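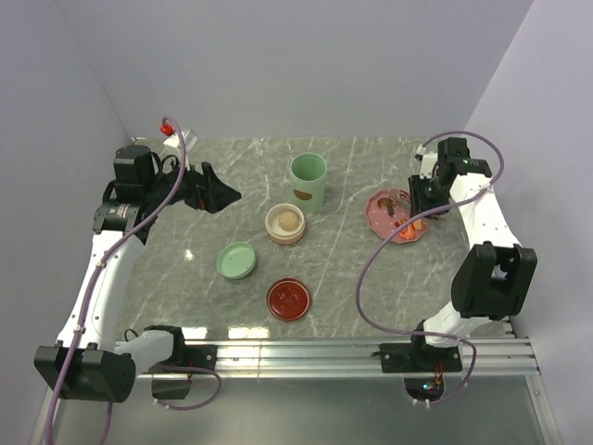 Kitchen Tips I Picked Up From a Pair of Robot Arms

1377 shares
5 comments

I went to the open day at Wetach in March expecting to look politely at some machinery and go home with a free pen. I came home and rearranged two drawers and most of my counter! The kitchen demonstration ran for 30 minutes and I stayed for two rounds of it, asking so many questions that the man next to me moved to the other side of the room.

Two arms work at one small table, setting out and putting away the kind of things you'd use for a packed lunch. There's a cup, a dish with a bun, a plate with a few bites on it, a couple of round lids and a pair of tongs. Parvathi Palaniappan ran the table the day I went, and she told us her team had logged 843 tries at this one job. Watching anybody do a kitchen chore that many times would teach you something, and with arms this slow you can see every single decision.

So, what I brought home, in no special order.

Put the lids down before you need them

I used to hunt for lids at the very end, with a hot pan of rice in one hand and the cabinet door open with my foot. At the demonstration the lids get their own spot on the table from the first minute, flat, with room all the way around. Now mine go on the counter next to the containers before I dish up anything. If a lid is missing, I find that out while the food is still in the pot and I can pick a different box.

Leave finger room

A gripper needs space on both sides of whatever it's picking up. So do you, only we cheat by shoving things with our knuckles (and that's how I lost a perfectly good gravy boat). Try a gap as wide as your hand between anything breakable. You'll fit less on the counter. I moved the toaster, and I don't miss it where it was.

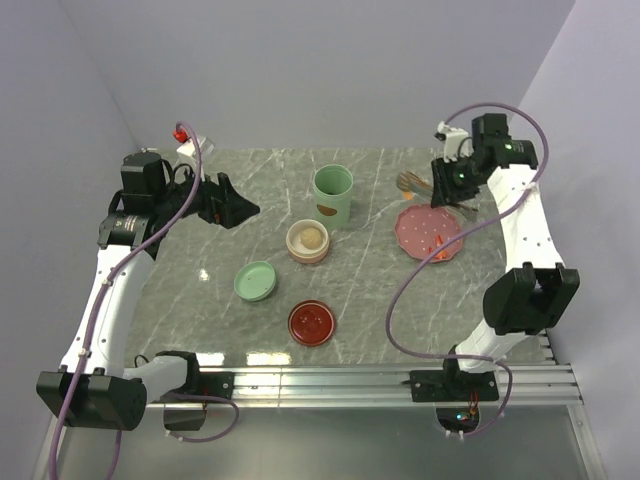 Photo: Wetach open day, kitchen table demonstration

Tall things at the back

Look at where the green cup stands, well back, with the low dish and the lids in front of it. I've been putting the oil bottle at the front of my counter for years and reaching over it for everything else. Bottles, canisters and the pepper mill now live along the wall, and the flat stuff stays close to me. My sleeves are much happier.

Give each hand a side

The two arms stand on opposite sides of the table, and when one of them has to work on the far half, everything gets slower while it keeps clear of the other. Parvathi said planning who reaches where takes up a lot of her day. My husband and I cook together most evenings and bump elbows the whole time, so we tried it her way: I have the cutting board and the sink side, he has the stove and the plates. Anything that has to change sides gets set down in the middle and let go of. No more passing hot dishes through the air! It felt silly for one dinner and we've kept it up ever since.

Open first, then pick up

The jaws open before they come down to the table, every time. I started watching my own hands and noticed I grab for a mug with the dish towel still in my fist. Put the towel down. Same with the fridge: clear a shelf space, then lift the casserole.

Keep tongs where the food is

I'm a drawer person, or I was. Now the tongs rest on the plate or right beside it, handle pointing toward whoever will be serving. One caution from my own kitchen — if you've used them on raw chicken, they go straight to the sink and a clean pair comes out for serving. I bought a second pair for that, the cheap kind, and tied a bit of red yarn on the handle so the raw-meat pair stays the raw-meat pair.

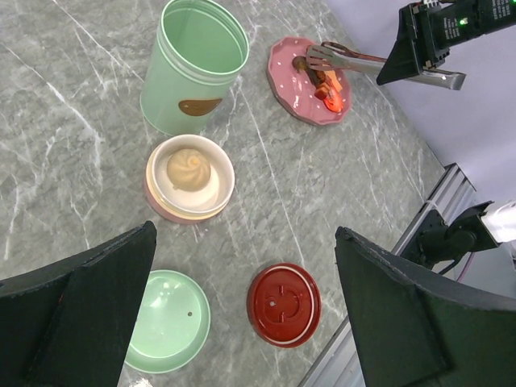 Tongs at the pink plate, with the bun in its dish and the round lids lying flat.

Pick colors you can tell apart

My food boxes were all clear with clear lids, in four sizes that are almost the same. Maddening. Mint green and dark red are a lot easier to tell apart from across the room, and I've started copying that with paint-pen dots: a green dot on the box and its lid for the small size, red for the next one up. Let the dots dry overnight and keep them on the outside, away from the food. They've held up through the dishwasher on the top rack so far. On the bottom rack one came off in a week.

Watch for shine

A glossy counter throws back the light, and a spill of water hides in that very nicely. I asked about it because the table has bright spots on it too. At home, get your eyes down level with the counter and look across it toward the window. You'll see every drip and crumb you missed. Then wipe with a damp cloth, follow with a dry one, and look again.

Tie up the cords

There are purple cables looping all over those arms, with enough slack for them to move. My mixer cord used to hang off the edge of the counter where a toddler could reach it. I leave enough to get to the outlet, fold up the rest, and hold it with a reusable tie.

If Wetach does another open day, go early and stand by the side of the table where you can see the grippers. And take a snack, as the coffee cart was out of everything but tea by the second round.

5 comments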